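Wall paint sheen

Sheen, also called gloss level, is the amount of light that a dried coat of paint reflects in one main direction. It is separate from color and is set mostly by the share of pigment and filler in relation to binder. A coat with plenty of binder dries to a smooth film and looks shiny. A coat with more filler has particles that stand up at the surface and scatter the light, and it looks flat.

Measurement

Gloss is read with a meter that sends a beam of light at the surface at a fixed angle and records how much comes back at the matching angle. Three angles are in common use: 20 degrees for high gloss, 60 degrees for general work and 85 degrees for flat coats. The reading is given in gloss units against a polished black glass standard. A reading at one angle can't be converted to a reading at another.
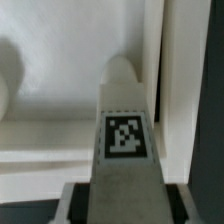
Conall Ó Dálaigh objects that a single reading at 60 degrees says little about flat wall paint, as two coats that both read 2 or 3 units can look quite different along a hallway with a window at the end. He prefers the 85 degree reading for walls and would leave the middle angle to trim and doors. Later handbooks mostly give both.

Grades

Trade names for the grades are not fixed. One maker's eggshell may be shinier than another's satin. The Retano chart, used in trade schools, has five steps: flat, matte, eggshell, satin and semigloss. Full gloss is left off the chart as a trim finish. The older Foley chart has no separate matte step and places eggshell directly above flat, so the two charts do not line up below satin.

Flat coats hide dents, patches and roller marks, and are the usual choice for ceilings. They are harder to wash, and rubbing raises the sheen in spots, a fault known as burnishing. Satin and semigloss coats stand up to washing and are used in kitchens, bathrooms and on woodwork.
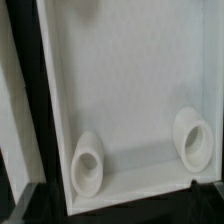
Burnishing is tested by rubbing a dried panel with a weighted cloth pad and reading the gloss before and after. In the Matia procedure the pad makes 500 strokes, with readings taken at the start, at stroke 40 and at the end. The early reading is included so that paints that shine up quickly can be told from those that change slowly. Panels are left to cure for 13 days before the test. A panel with brush marks or dust in the film is thrown out.

Flashing

Flashing is uneven sheen within one coat. It appears most often over patched areas, where bare filler draws binder out of the wet paint and leaves the film short of it. The normal remedy is a coat of primer over the whole wall. Touching up from the same can may also flash if the first coat was rolled and the repair was brushed.
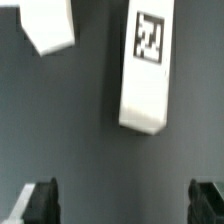
Thanasis Christodoulou gives more weight to drying speed than to the patch itself, and reports walls painted in February, with the heat turned up, that flashed over sound primer. In his view the edge of each pass had set before the next one reached it. Jacobus Hendricks accepts this for large walls only.

Effect of lighting

Light that strikes a wall at a low angle shows sheen differences most strongly. For this reason finished work is normally inspected under the room's own lighting, from a standing position, and not with a lamp held against the wall. 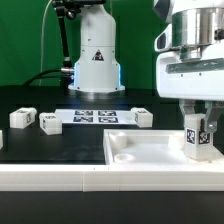 Dark colors show sheen faults more than pale ones, as the light scattered from within a pale film masks part of the surface reflection. Tinting also has an effect, and a deep base with a heavy load of colorant may dry a step shinier or duller than the same line in white.

See also: Primer; Binder (paint); Orange peel (defect)

Page last changed October 25, 2021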